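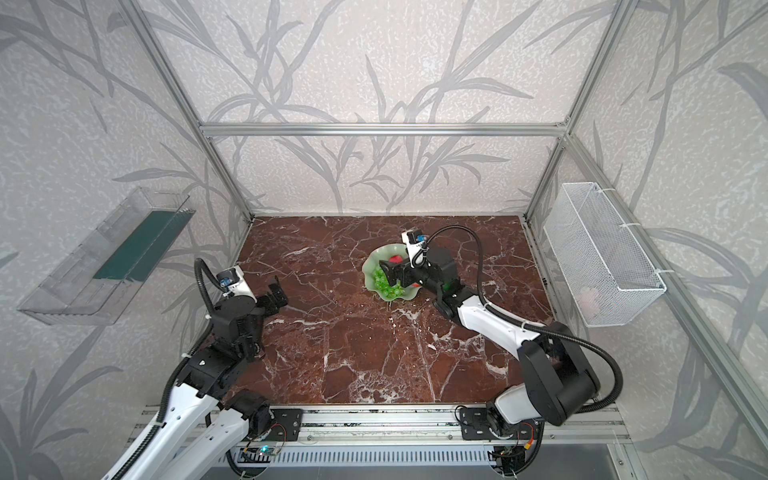
Vondráček

Waltodon Two-Arm Table Cell: Service Notice and Product Information
Updated 3 May 2025

Nalar has received reports of a gripper fault affecting Waltodon table cells fitted with the first-issue wrist cable hose. When an arm is extended far across the table, the hose may pull against the connector at the wrist camera. The controller then loses the camera signal, and the gripper can close without a command.

Owners are asked to take the following steps before further use.

Switch off both arms at the main supply. Inspect each hose from the wrist camera to the elbow housing. Replace any cable tie that has slipped along the arm. Limit reach to 400 mm until the replacement hose, part 2000-R, has been fitted.

Loose wiring under a mounting plate must be secured before power is restored. Keep hands out of the cell whenever either arm is powered, including during camera checks.

The replacement hose is supplied free of charge for units with serial numbers below 4000. Later units carry the revised part. Orders placed through Ritwood will ship from June.

Hose kit, single arm: 2000-R
Cable ties, pack of 100: sold separately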